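4. Setting up the bench for a kitchen sort

I'm assuming you've got through section 3 and both arms are bolted down and homed. If the left one still grumbles when you wake it up, go back and redo the homing, it won't fix itself (I've tried waiting it out, believe me!).

1. Close the black curtains on all sides before you switch anything on. Stray colour from the lunchroom windows used to throw our counts right out in September.

2. Lay out the toy food set for training runs. We keep real produce for the Jeltov line out the back, and new starters don't touch that until they've finished 3 full runs in here.

3. Put the square tray on the left side, with the clear bowl on it, and the pink cutting board to the right of the tray.

4. Leave the rest of the pieces in a bit of a pile. A tidy row teaches you nothing about the job. 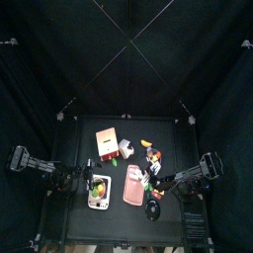

Words by Nandi Adams, bench lead, Plarside
Kitchen sort guide, section 4

5. Bring each arm in over the table, left one by the tray, right one by the board, and pause there. Check the cables at both wrists. They should move freely and not tug when the arm swings.

6. Load program 938 and hit start. Keep your hand near the stop button for the whole first run — yes, even if you've done this at Fatitholm.

CAUTION: Never reach through the curtains while the arms are live. Press stop, wait for the click, then go in.

NOTE: The log fills up after 1000 picks. Save it and clear it before you hand over.

A word on the job itself, as people always ask me. I packed by hand for years and my shoulders knew all about it. These days the arms do the lifting and I do the setting up, the checking and a fair bit of swearing at labels. The Juška crew went from four packers per shift to two packers and two bench leads, same pay grade, and the leads now get the early finish at half past two. You'll walk less and read screens more, so take your breaks and get outside!

7. When the run ends, write your initials on the shift sheet and call extension 2346 for sign-off.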